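How to pack a pencil case and a stapler in one shallow box for posting?

Nantana Paisan
Posted in: Post and parcels

Hello everybody. I am sending a small parcel to my niece who starts at a college in another town in November. It is her first desk of her own, so I want to give her a soft zip pencil case, a stapler and 2,000 staples. The staples come in their own small carton, so they are not a problem.

My trouble is the box. I have kept one brown cardboard box with a lid that is joined at the back, the flat kind that shoes or shirts come in. It is a good clean box but it is shallow. When I put the case in with the zip on top it stands quite high, and the stapler slides from one end to the other. I tried it three times on the table with different order and I am not satisfied.
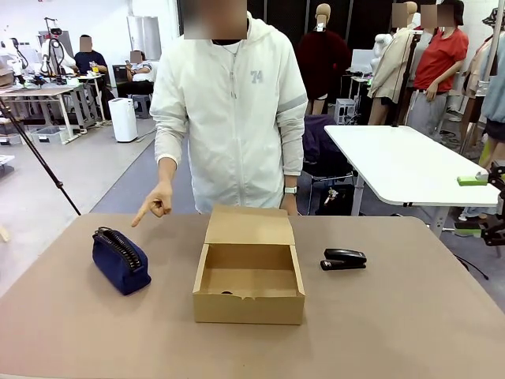 I would like to know which thing should go in first, and if the stapler should be wrapped by itself. Also, the front edge of my box has a small notch on the inside where the lid should hold. Is it strong enough with tape, or should I buy a new box? The Holub shop near me sells them in packs of 12 only, and I need one.

Thank you for your patience with my English.

Dusach

Keep the box, it is fine. Tape it all the way round in both directions and the notch will not matter.

I would put the stapler in first, because it is the heavy one. Close it, put a rubber band round it so that it cannot open on the way, and roll it in two sheets of newspaper. Lay it along the back wall, where the lid is joined. Then the pencil case goes in front of it, on its flat side and not with the zip upwards. Open the zip a little and press the air out before you close it again. A soft case loses much of its height like this. Mine was 7 cm high when it was full of air and it went down a lot when I pressed it.

The small carton of staples can go inside the pencil case if the case is big enough. If not, put it at the short end and fill what is left with paper. Shake the box before you tape it. If you hear something, put more paper.

Please take the staples out of the stapler also. I did not do this one time and they had come loose in the whole parcel.

Trarier

why not just use a padded envelope, cheaper

Otora

A padded envelope is good for the case alone, but a stapler has corners and it will make a hole. I would stay with the box.

I agree with most of what Dusach wrote, only I do it a little differently. I put the stapler inside the pencil case, wrapped in a tea towel. Then you have one soft parcel in the middle of the box and paper on all sides, and your niece also gets a tea towel, which a student can always use. It depends if your case is wide enough, so measure the stapler first.

About the lid: put one strip of tape on the inside of the fold at the back too. On old boxes this fold is the first place to tear, more than the front. And write the address on the box itself as well as on the label, in case the label comes off.

Nantana Paisan

Thank you all. The stapler does go in the case, but then the zip closes only with force and I am afraid to break it. So I will do it the first way, with the newspaper, and the tape on the inside of the fold. I have pressed the air out and now the lid comes down by itself. I will go to the post office before 2 tomorrow, as they close early here.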